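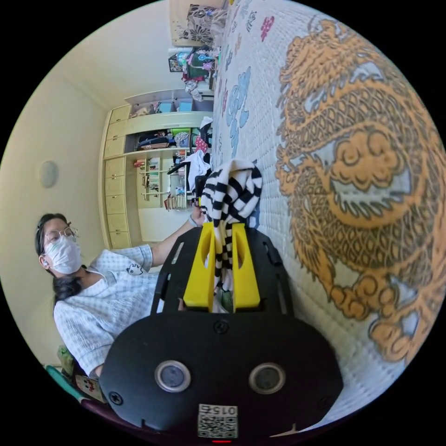
Small items and knits take more time to put away than anything else in the wash, mainly because they get handled twice: once to find out what they are and once to fold them. Use the bed as the sorting surface and handle them once. Make the bed first and pull the cover flat, with no ridges to catch on. A quilted cover is best, as the stitching gives some grip and piles do not slide towards the edge. A bold print is no obstacle. On a white bedspread with an orange-gold dragon across it, a black-and-white striped piece still reads clearly, and it is the plain white items that need watching, as they disappear against the ground.

Order of work

1. Tip the load at the foot of the bed, in one heap. Do not spread it.
2. Take out the large pieces (towels, trousers, shirts) and fold these first. They go at the pillow end.
3. Pick up each small piece by the middle, lift it clear and let the ends drop. A tail, cuff or heel shows itself at once and the piece can be named without turning it over.
4. Lay like with like. Striped items go together whatever they are; pairs come out of that pile faster than from a mixed one.
5. Turn anything inside out the right way before it joins a pile. Leaving this until later doubles the work.

Keep piles at least a hand's width in from the edge of the mattress.
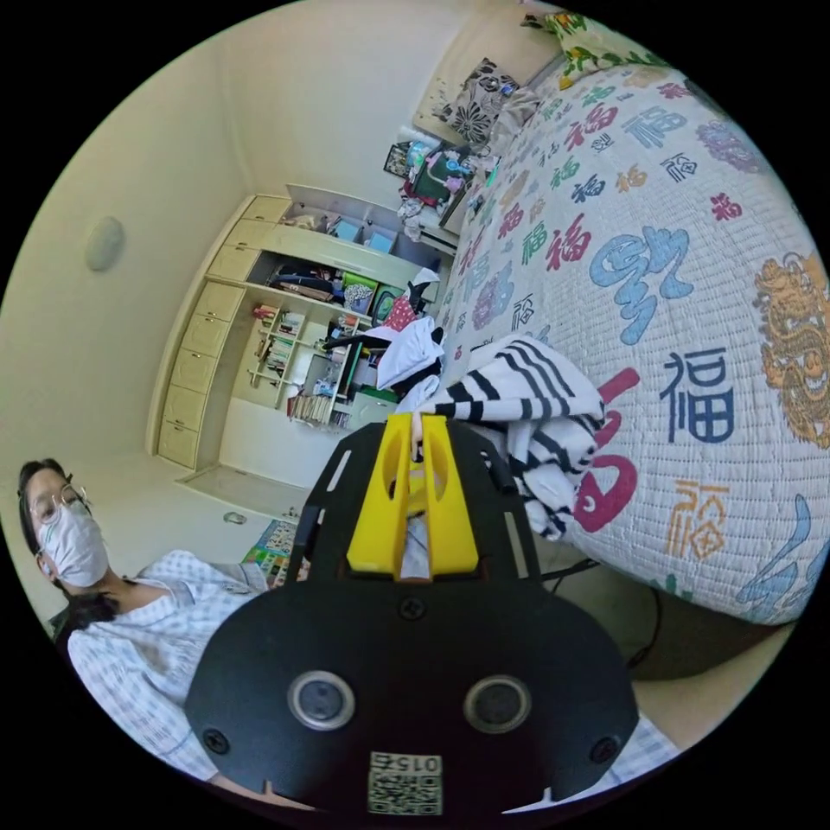

Bundled pieces should be shaken out once, held by two corners, and smoothed with the flat of the hand from the centre outwards. Stripes are useful at this stage. Line the bands up along the fold and the piece will be square without measuring; if the bands run off at an angle, the fabric has twisted and needs a light pull across the grain before folding. Do not pull lengthways on a rib knit, which will grow and stay grown.

Fold socks flat, one on the other, then in half. Balling them by turning one cuff over the pair stretches the elastic on one side only. Olaia Cordero, who wrote in about this in March, timed both methods over 13 pairs and found flat folding 2 minutes slower. The cuffs last longer, so I would accept the 2 minutes.

Odd socks

Put them in one open container in the wardrobe, not back in the wash basket. I use a shallow box from Hema. Check it each Friday against the new load. After a month, anything still single becomes a duster.

Whites and coloureds

Keep red garments off the white pile until everything is fully dry. A damp sleeve resting on white cotton for an hour can leave a mark — usually a faint one, but it will set if ironed. If it happens, rinse cold and wash again on its own before any heat goes near it.

Cover care

Brush lint off the bedspread along the line of the quilting, then across it. Printed quilting should be washed inside out at a low temperature and dried flat or over two lines.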